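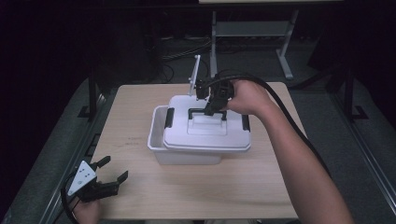
2 min read

Figure 2. Lid removal on the Bellholm bench. The right hand-held gripper is closed on the lid's folded handle, with the left gripper held open near the front edge of the table.

4.2 Lid removal with two hand-held grippers

The second task in the Flarkora set uses a shallow plastic tub with a white lid, two black latches and a black carrying handle (Figure 2). We chose it after the July pilot, in which single-gripper recordings of the same tub gave policies that dragged it across the table. The revised protocol calls for both grippers to be in the operator's hands from the first sample to the last.

Each demonstration starts with the tub left of the table's centre. The operator unfastens the latches, closes the right gripper on the handle and lifts. The left gripper stays open until the tub needs steadying. Operators were told to work at their own pace and were not asked to repeat a grasp that slipped, provided they recovered without putting a gripper down. Both grippers are cabled, and jaw width is logged on the same clock as the head view.

We recorded 100 demonstrations. Asnakech Fikre labelled the start and end of each grasp using the Visley annotation tool, and four recordings were dropped where the cable signal had gaps. The remainder were used to train the Kuusisto policy without changes to its architecture or learning rate.

The most common error in the trained policy was a grasp on the raised panel of the lid when the handle was folded down. The handle and the latches are the same colour, and on a few trials the policy went for a latch instead. Adding jaw width as an input reduced the first error but had little effect on the second. We also tried cropping the head view to the tabletop, to take out the dark background and the floor behind it. This made training faster and left the grasp errors as they were, so the uncropped view is used in the rest of the paper.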